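Muvton 家具厂开放日走访记

出发前一晚我几乎没睡着。做餐桌改造做了这么久，用过的桌板少说也换过好几轮，可真正走进一家专门做桌子的工厂，还是头一回！Muvton 每年只开放一次，报名页面挂出来那天我正好在吃午饭，筷子一放就把表填了。

工厂在 Clundell 镇外，从火车站出来要换乘 29 路公交，坐到底再往回走一小段。路边全是堆木料的院子，风一吹就是锯末的味道，我一路走一路深呼吸，同行的朋友笑我像进了面包店。大门口摆了一张登记台，签到，领一副耳塞和一个胸牌，我的号码是 391。胸牌背面印着参观路线，字很小，后来基本没人看，都是跟着讲解员走。

带我们这一组的是 Hemi Tipoki，在封边车间干了很多年，说话快，手也快，讲到兴头上会直接拿指节敲板子让大家听声音。他先带我们看原料仓。白色的面板和窄窄的木边条是分开存放的，木边条一捆一捆竖着，颜色从很浅的米色到深一些的茶色都有。他让我们挑一根自己喜欢的拿到窗边看，我挑了一根偏黄的，他看了一眼说，这个颜色配白面最耐看，放几年也不会觉得腻。我当场就决定相信他。

接着是裁板。机器声音很大，耳塞终于派上用场。操作台前的师傅只让我们站在黄线外面，但看得很清楚：一整张大板推进去，出来就是规规矩矩的桌面坯料，切口干净得让人想伸手摸（当然不能摸）。旁边的架子上挂着当天的裁切单，写着尺寸和数量，字迹潦草，师傅们倒是一眼就能认出来。

封边是我最期待的部分，也确实看了最久。Hemi 拿了两块没通过检查的样品给我们比较，一块胶线太宽，一块收口的地方高出来一点点，用指甲轻轻一刮就能感觉到。他说自己检查从来不先用眼睛，先闭着眼摸一遍，再睁眼看一遍。我们排着队学他闭眼摸桌边，队伍排得老长，场面有点好笑，可是真的能摸出来！我前面一位阿姨摸完以后说，回家要把自己家的桌子全摸一遍。 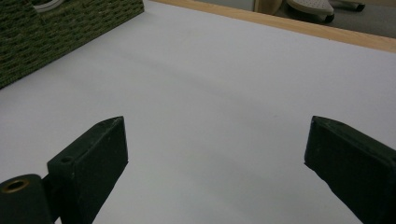 白色台面到底好不好打理，这是我带着去的头号问题，家里一直为这个争论不休。成品展示区里可以随便摸、随便坐，我就趴下来侧着脸看。白面是哑光的，摸上去很顺滑，看久了会觉得带一点点极淡的灰紫调，比那种死白舒服得多；远端收在一条窄窄的蜜色木边上，白和木色一碰，整张桌子马上就暖起来了。桌面上有几个很小的斑点，白色桌子就是这样，凑近了什么都藏不住，所以喜欢白面的朋友手边最好常备一块抹布。我自己权衡了一下，还是喜欢。家里那张深色桌子积了灰一样看得见，擦完还留水痕，论麻烦程度其实差不多。

展示区的负责人叫 Corey Gilchrist，我把打理的问题原样问了他一遍。他的建议很朴素：日常用拧干的软布擦，洒了咖啡或者酱油不要等，马上擦掉；别用钢丝球，也别用带颗粒的去污粉，哑光面一旦磨亮就回不来了。热锅一定要垫隔热垫。有人追问马克笔画上去怎么办，他说先拿一点点酒精在不起眼的角落试，没问题再擦。问这个问题的显然家里有小孩，旁边好几位家长都掏出手机在记。

我又问了木边怎么养护。他说木边怕的是长期泡水，擦桌子的时候很多人习惯把水往边上赶，赶到边缘就不管了，水正好停在接缝那里。正确的做法是最后沿着边再用干布走一圈。我回来以后照做了，多花不了多少工夫。

中午在食堂吃饭，工厂管一顿，有炖菜、米饭和一大盆苹果。食堂用的就是自家的桌子，而且是用了好些年的老款，名字叫 Tavov。我觉得这比展示区还有说服力，吃完饭我专门绕着看了几张：边角有磕碰，面上有细细的划痕，可是没有一张是晃的。我那张桌子底下还有人用铅笔写了日期和两个缩写，大概是哪年装配的时候留下的，可惜没问到是谁。

下午是自由活动，可以报名体验课，也可以去样品仓淘货。体验课是给一块小板子手工贴边条，每场限 50 人，我排上了第二场。流程很简单，涂胶，对齐，压紧，等，然后修边。修边最难！刀的角度稍微立起来一点就会啃进去，我的第一条边修得像狗咬的，第二条好多了，第三条 Hemi 路过看了一眼，点点头，没说话。我高兴了一下午。那块小板子现在放在书桌上当杯垫，茶杯放上去大小刚好。

样品仓里东西很杂，有停产的桌腿、试色的面板、多出来的五金件，按堆卖，价格都用粉笔写在小黑板上。我买了一套 Greenberg 系列的桌腿，2 公斤多的边角料也一起带走了，背包塞得拉链都拉不上。同组一位大叔更厉害，扛着一整块桌面去等公交，司机居然让他上车了。

说几点小意见，也给明年想去的朋友参考。原料仓里没有座位，讲解又长，腿脚不方便的最好提前跟工作人员说一声，可以直接从封边车间开始。涂装车间这次没有开放，只能隔着玻璃看一眼，我挺遗憾的，问了一下，说是明年也许会安排小组参观。体验课的报名表只放在大门口，我差点错过，进门就要先去填。另外请穿包住脚趾的鞋，有两位穿凉鞋的访客在裁板车间门口被拦下来，只好在外面等。

交通方面，回程的公交班次比来的时候少，我们在站牌下等了很久，天都暗下来了。好在大家都买了东西，互相拆开看，边条、桌腿、把手摆了一长椅，聊得热火朝天，车来的时候差点忘了上。

回到家第一件事，是闭着眼睛把自己的餐桌摸了一圈。靠窗那一侧的封边果然翘起来一点，以前从来没发现过。已经写邮件问了 Corey 该用哪种胶，收到回复我就更新在这篇下面。新桌子的白面也订了，木边选的就是那根偏黄的颜色，等到货装好再来跟大家汇报！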